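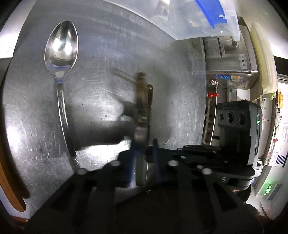 Chapter 4
Looking After the Hand Gripper

I learned to look after grippers at Broslow, on a steel-topped bench that had been scratched in every direction before I ever got to it. The first one they handed me was a Motier, and I was told to "give it a once-over." I wiped it down, squeezed it a few times, said it felt fine, and put it back on the shelf. The next morning it wouldn't close all the way, and I spent until lunch finding out why (a screw behind the jaw plate had walked out half a turn and was rubbing on the link). So this chapter is my long answer to what a once-over ought to be.

If you came here straight from Chapter 3, you've just spent a lot of pages on the arm in the Roma cell, with its brakes and its cables and that awful grease port. You'll be glad to hear the hand gripper is a lot simpler. You hold it, you squeeze it, and the fingers come together. It uses the same kind of linkage and the same kind of pads as the one on the end of the arm, which makes it a wonderful thing to learn on. You can turn it over in your hands, and you don't have to lock out a whole cell to get at a pin.

Don't let that make you lazy, though! A hand gripper gets dropped and left under other tools, and it gets passed between people with very different ideas about how hard to squeeze. The arm at least treats its gripper the same way every time. I've seen hand units come back to the bench in worse shape than anything I ever took off a robot.

We'll start with the pads and work down. Pads are the cheap part and the part you'll change most often, and they tell you a lot if you look at them before you throw them out. A pad worn evenly across its face is just old. A pad worn along one edge is telling you that the fingers aren't meeting square, and a new pad will go the same way in a couple of weeks if you don't deal with that first. I keep my old pads in pairs in a box, left with left and right with right, and go through them whenever I have a gripper that keeps coming back.

Then come the pins and the links. My favorite test for these is to pick up something long and thin and try to hold it upright — a rod, a knitting needle, whatever is lying around. A fat block will sit happily in a badly worn gripper all day long, so it won't teach you much. Try the thin piece with the fingers nearly closed and watch the tips as you ease the pressure on and off.

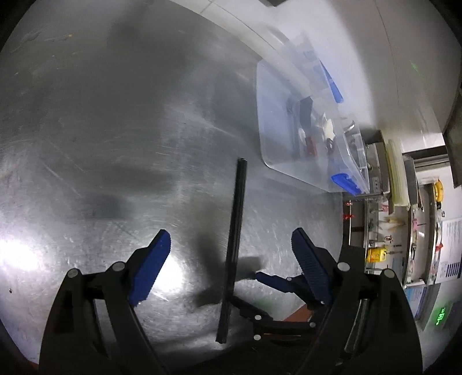 If the piece leans the same way every time, I go to the links on that side and feel each pivot for play with my thumb and finger. If it leans a different way on every try, I suspect the pads or my own wrist, and I hand the gripper to somebody else before I take anything apart. You'd be surprised how often it's the wrist. And do wipe the pads before you start, or you'll be chasing a smear of oil through four pages of this book.

Next we'll get to screws. The shop rule at Broslow was to check every screw you can reach at 500 cycles on a new or rebuilt unit, and I still do it that way. One of ours, known to everyone as the Tahiri unit after the label on its case, went 2,366 cycles before anyone put a driver on it. Two screws were finger loose. We kept the log sheet from that one, and you'll be working from it in the exercises, coffee ring and all.

The last part of the chapter covers the bits that ride along on the gripper, mainly the camera and its mount. I've kept it short. Most of what goes wrong up there is a dirty lens or a mount that got bumped, and you can catch both of them while you have the thing in your hands anyway.

Before you go on, get yourself set up. You'll need:

a flat bench you don't mind scratching
the driver that fits your screws, and I mean fits
a clean rag and a second rag you'll allow to get dirty
2 spare pads, one for each finger
a tray with sides for the pins
a pencil and the log sheet

4.1 Reading a Worn Pad

Take the pads off before you clean them. I know I just told you to wipe them, but that was for the rod test and now we're after the dirt itself. Mark the back of each one L or R in pencil, lay them face up, and put your lamp down low to one side so the light comes across the ridges.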